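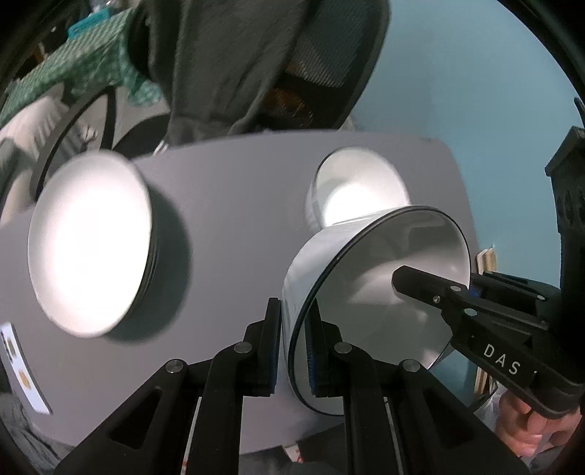 3. Trial of the Wodero Hand-Held Gripper Kit

Mireille Delaunay, Villdale robotics elective
Wednesday, September 11, 2024

The Wodero kit comes as a pair of grippers you carry around yourself, so the robot's share of the labor is, for now, zero. Our job was to stack bowls and record 20 clean runs. The brochure promises setup in up to 2 minutes. Ours took a lunch break.

Grip: good on a thin bowl wall, with one finger inside and one outside. Glossy bowls are less forgiving if you pinch too near the rim.

Comfort: Tullow, my lab partner, quit after two runs and asked for his own hands back.

Data: 2,107 usable frames, plus a long clip of Tullow complaining, which I have kept.

Verdict: worth borrowing again. I would ask for a lighter handle and a shorter manual.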